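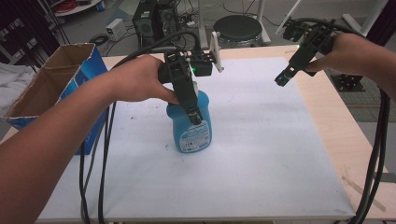
Was macht Oncombe eigentlich?

Wir reinigen helle Arbeitsflächen in Werkstätten, Ateliers und Schulen und prüfen vorher, welches Mittel dafür taugt. Verkauft wird bei uns nichts außer der Arbeitszeit.

Über uns

Oncombe gibt es, weil Pieter Martens sich vor Jahren über eine Flasche geärgert hat. Auf dem Etikett stand etwas von streifenfrei, auf seinem Zeichentisch waren danach Streifen. Er hat dem Hersteller geschrieben, eine freundliche Antwort mit Gutschein bekommen und den Gutschein nie eingelöst. Seitdem glaubt er Etiketten grundsätzlich nur das Füllvolumen, und auch das wiegt er manchmal nach.

Dinesh Lobo kam aus der Gebäudereinigung dazu und war von Anfang an der Strengere. Er hat in Treppenhäusern und Großküchen gelernt, dass viele Flächen nach dem Wischen schlechter aussehen als davor, nur gleichmäßiger. Wenn ein Kunde uns erzählt, mit einem bestimmten Mittel gehe »alles« weg, holt Dinesh wortlos einen Lappen und lässt ihn vormachen. Manche Kunden finden das unhöflich. Ein paar sind trotzdem geblieben.

Wie wir arbeiten

Bevor wir einen Auftrag annehmen, wollen wir den Schmutz sehen. Eine Beschreibung am Telefon reicht uns selten: »ein paar braune Punkte« kann Kaffee sein, Rost, Erde, Klebstoff oder ein Brandfleck, und mit einem Brandfleck ist jedes Gespräch über Reinigungsmittel sinnlos. Weiße Unterlagen sind besonders undankbar. Man sieht auf ihnen jeden Krümel, und man sieht auf ihnen auch sehr gut, wer mit einem schmutzigen Tuch darübergegangen ist.
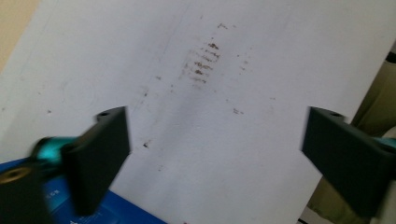
Seite zuletzt geändert: Oktober

Bräunliche Flecken, die in Streifen auslaufen, gehören zu den Fällen, über die bei uns am meisten gestritten wird. Pieter tippt dann gern auf zu viel Druck beim Wischen, Dinesh auf das falsche Tuch. Ohne Probe wissen es beide nicht, und das sagen wir dem Kunden auch so. Wer von uns eine Ferndiagnose anhand eines Bildes erwartet, bekommt eine höfliche Absage.

Geprobt wird in einer Ecke, zuerst mit Wasser. Danach kommt ein mildes Mittel, danach erst das, was der Kunde uns hingestellt hat. Diese Reihenfolge halten wir ein, auch wenn jemand danebensteht und es eilig hat. In unserem Probenbuch stehen inzwischen 71 Mittel, von denen wir 9 regelmäßig verwenden. Die übrigen sind selten schlecht, meistens nur teurer oder stärker parfümiert. Lelomero zum Beispiel haben wir lange für Unsinn gehalten und benutzen es heute auf lackiertem Holz. Bei Cornari ging es uns umgekehrt, da waren wir anfangs begeistert und haben erst nach einigen Monaten gemerkt, dass Papier davon leicht wellig wird.

Papier ist überhaupt ein Thema für sich. Viele decken ihre Tische damit ab und fragen uns später, wie man es sauber bekommt. Unsere Antwort ist seit jeher

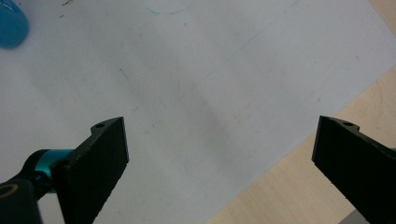

dieselbe: gar nicht, jedenfalls nicht so, dass es sich rechnet. Lose Krümel kann man abschütteln oder mit einem weichen Pinsel wegnehmen. Was eingerieben ist, bleibt, und ein neuer Bogen kostet weniger als eine Viertelstunde von uns. Bei beschichteten Platten lohnt sich die Mühe eher, aber auch da gibt es Stellen, an denen die Beschichtung aufgeraut ist und jeden Staub festhält. Die zeigen wir, bevor wir anfangen, damit hinterher keiner überrascht tut.

Was uns unterscheidet (angeblich)

Auf solchen Seiten steht an dieser Stelle gewöhnlich etwas über Leidenschaft. Wir haben beim Schreiben überlegt, ob wir welche haben. Dinesh meinte, er habe vor allem Geduld und ein kaputtes Knie. Nachprüfbar ist Folgendes: Wir betreuen 43 feste Kunden, der größte ist die Werkstattgemeinschaft Coughlan mit 900 Quadratmetern, der kleinste ein Buchbinder mit einem einzigen Tisch. Beide zahlen denselben Stundensatz.

Umweltsiegel führen wir keine. Wir haben uns einige angesehen und bei den meisten nicht verstanden, wer da eigentlich was kontrolliert. Wer uns das erklären kann, darf sich melden, das ist ernst gemeint.

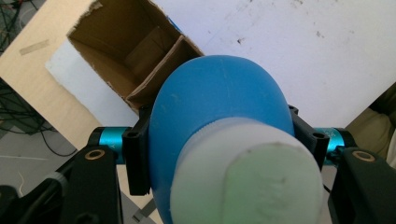 Blau und Weiß, mit leichten Kratzern und ein paar kleinen Flecken

Gebrauchte Behälter werfen wir übrigens nicht gleich weg. Solange der Verschluss dicht ist und klar draufsteht, was drin ist, dürfen sie verkratzt sein. Umgefüllt wird nur mit neuem Etikett, von Hand geschrieben. Pieters Handschrift ist dafür nur bedingt geeignet, deshalb beschriftet Dinesh.

Anfragen bitte schriftlich und mit Angabe des Materials. Am Telefon erreicht man uns am ehesten vor neun Uhr morgens, danach sind wir unterwegs.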